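Workshop tips from the Stulmont robot club

I write these tips for the parents and older pupils who help on club evenings. English is my third language, so please forgive me when a sentence is stiff. The tips are small ones, and most of them come from our kitchen drawers at home.

Cleaning the table
Use a damp cotton cloth and one drop of washing-up liquid, then a dry cloth. Do not use furniture polish. It makes the surface slippery, and small things slide away when the gripper comes near. Pencil marks come off with a white eraser. For tape marks I use a little cooking oil, leave it for five minutes, and wash it afterwards with soap.

Keeping cables quiet
Strips of old bicycle tube hold a cable better than string and do not cut into it. Leave a loose loop at every joint, big enough for your hand to pass through. Before the first run, move the arm slowly through its whole reach and watch only the cable. A bread bag clip with a number written on it makes a good label.

The flower task
This term the pupils prepare for the Prydderch Cup, where the task is to sort and arrange artificial flowers. 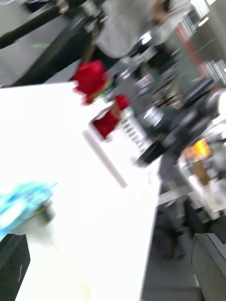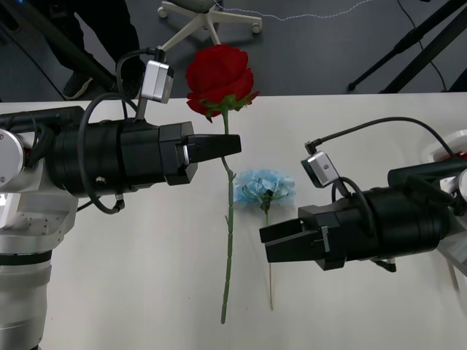
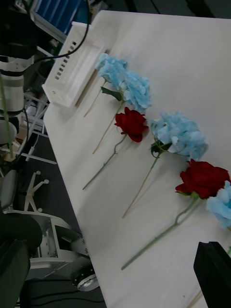 Artificial flowers need a little housekeeping before they are good for practice. Dust them with a soft make-up brush, from the middle of the bloom outwards, and never soak them, as the glue on some petals does not like water. If a stem is bent, warm it with a hair dryer on the low setting and pull it gently straight between two fingers. We do not straighten all of them. The two red roses in the row of six both have a bend near the top of the stem, and a pupil who has practised with such a stem will not be surprised at the competition. Lay the flowers with the heads all to the same side and leave space between the stems. The blooms may touch, but stems that cross are difficult for a beginner's program. When a leaf falls off, put it in an envelope and glue it back at the end of the evening.

Storing the flowers
Stand them in a tall jar with dry rice at the bottom. In a flat box the blooms become pressed on one side. If you have only a box, put crumpled baking paper between the layers. Blue ones should stay out of the window, they lose their colour before the red ones do.

Care of the gripper fingers
Wipe them with a cloth that does not leave fluff. If they have become smooth, a thin piece of rubber glove, cut to size and fixed with double-sided tape, gives a better hold on a thin stem. Change it when the edge begins to roll. Nest Beddoe showed us to cut the rubber a little narrower than the finger, and it lasts much longer in this way.

Floor and chairs
Push the chairs back before the arms are switched on, and check that no wheel stands on a cable. Long hair is tied up and scarves stay on the hook. Spare brushes, cloths and tape are in the Cakia tin on the second shelf. Please write on the lid what you have taken out.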